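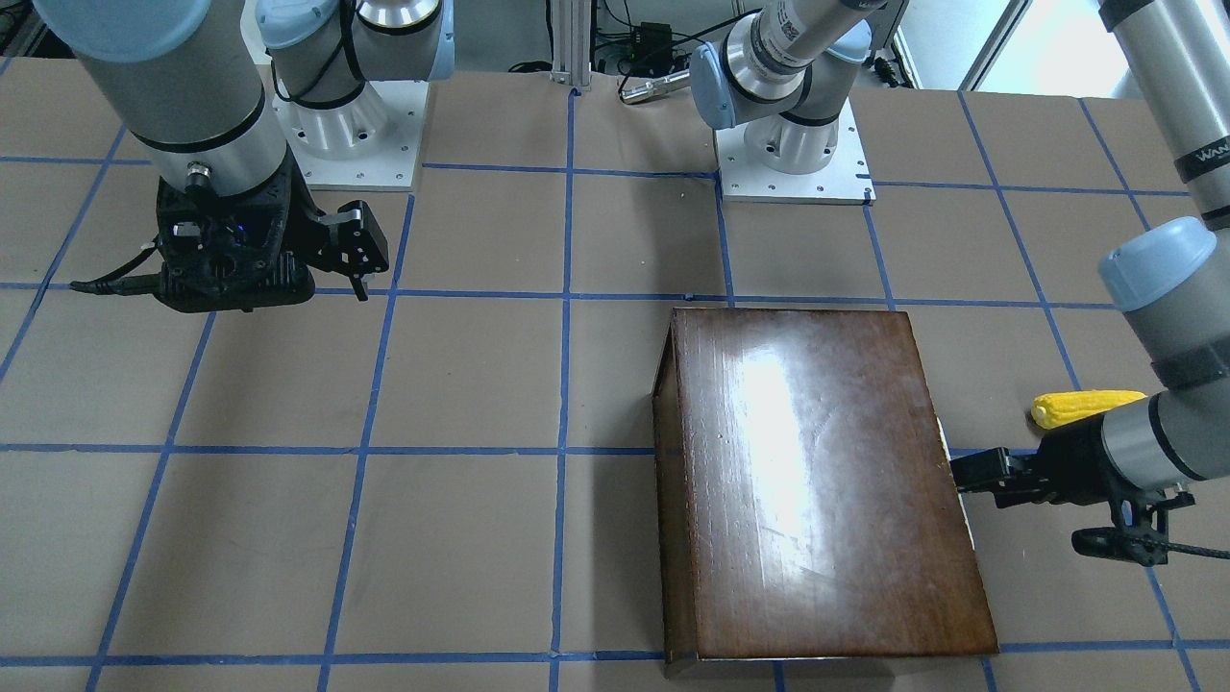
The Rollel wooden box

I've been selling boxes for long enough to have opinions on them, and the Rollel is the one I keep coming back to. It's a plain wooden box. You put things in it, you take things out of it, and it sits on the table looking nice while you do. If that sounds like faint praise, you've never owned a bad one!

We started stocking it under the Sevevden name after I'd had one on my own kitchen table for a whole winter. Mine began as somewhere to put the onions. Then it was onions and post, then just post, and now it's back to vegetables (the post has gone in a drawer where I can't see it, lovely). It has been shoved along the worktop, sat on by the cat and filled with windfalls, and it still doesn't wobble.

What it's good for

Veg, mostly, if you ask me. Anything with a skin or a husk is happy in it: potatoes, squash, onions, corn on the cob. I wouldn't put soft fruit straight in without a bit of paper underneath, as raspberries will find their way into the grain and stay there for ever. Bread is fine for a day if it's wrapped in a cloth.

Plenty of you buy it for toys as well. Play food is the big one, judging by the emails, and wooden blocks come second. One family keeps theirs by the back door for gloves and dog leads, and I pinched that idea straight away.

Protecting the table

I always put brown paper down when I'm sorting out a harvest, or when the children are let loose with the box. It's cheap, it catches the soil, and you can roll the whole lot up afterwards and be done. If you like things tidy, run some blue painter's tape across it in squares and you've got a ready-made sorting table: a square for each kind of thing, and the box at one side for whatever is going to be kept. Little ones love this. Press the tape down lightly if you want to use the paper again, and don't leave it stuck to bare varnished wood for weeks on end. I did, and I had to have a word with myself.

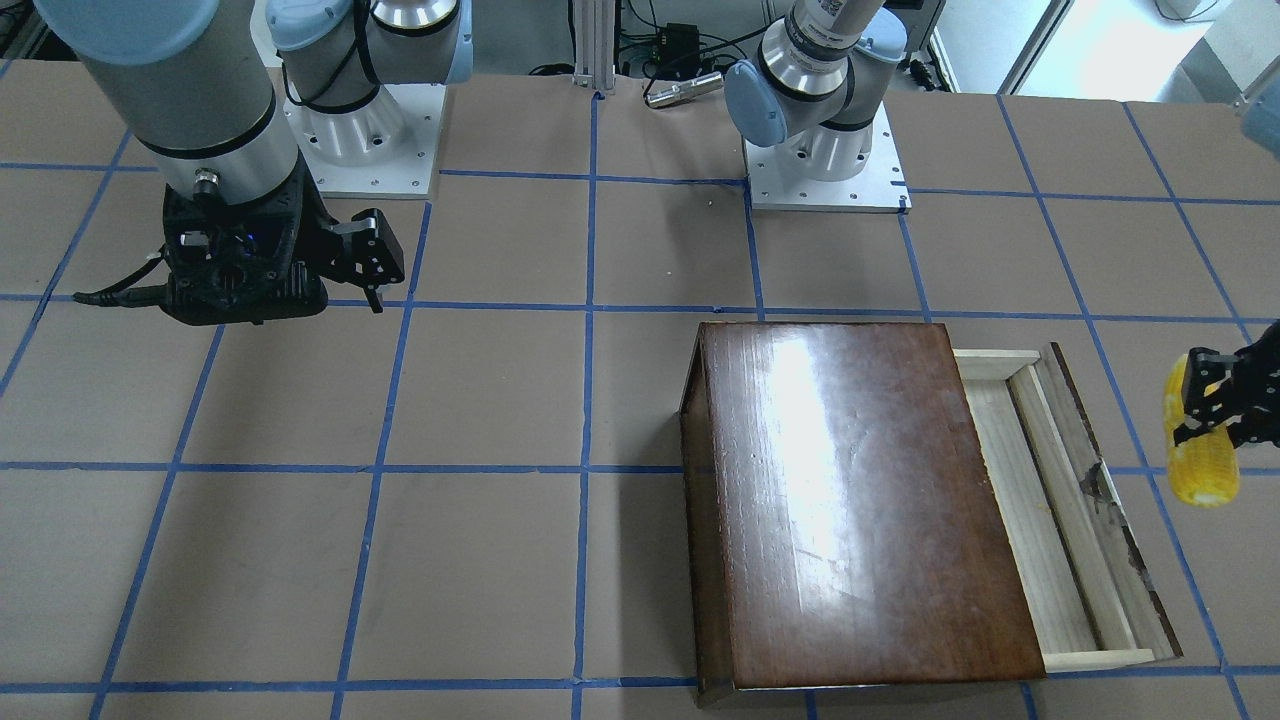
Can I put fresh corn in the box with the husks off?

You can, but treat it as a serving box at that point and not as storage. Bare cobs dry out quickly in the open, so keep them in the fridge and bring them to the table in the box when you're ready to cook. Leave the husks on if they're going to sit out for the afternoon.

Looking after it

Wipe it with a damp cloth and dry it straight away. That's all I do most weeks. Please don't soak it and please, please don't put it in the dishwasher, because I've seen the results and they were banana-shaped. Once or twice a year I give mine a rub with the Imitside wood balm, leave it overnight and buff it with an old T-shirt. A 500 ml tin goes on for ages, and it does chopping boards too.

If the box gets a whiff of onion about it, sprinkle in some bicarbonate of soda, leave it till morning and tip it out. A few hours by an open window does nearly as well. Keep it off the radiator, however tempting, and away from the top of the boiler.

Scratches happen. Fine sandpaper, along the grain, then a dab of balm. You'll get a paler patch to begin with and it takes a while to catch up with the rest, so if that sort of thing bothers you, do the whole side in one go.

Ordering and delivery

The Rollel is £47, and if you buy 3 or more I'll knock the postage off. Each one goes out wrapped in paper with no plastic in the parcel. We've sent out 1,121 of them so far, which I still find slightly mad for a box.

Our next batch is due in November, so if the button says "sold out" just pop your email in and you'll get a note when they land. Trade orders go through Sleiman, our warehouse people, and they'll want to know how many you're after and whether you've got somewhere to take a pallet.

Returns are simple. Send it back unused and I'll refund you. If it arrives damaged, email me a photo of the box and one of the packaging, and hang on to both until you've heard from me. Wood varies a fair bit from piece to piece, so a knot or a darker streak doesn't count as damage, though if you really can't live with yours, get in touch and we'll sort something out.

Page last updated 22 October 2023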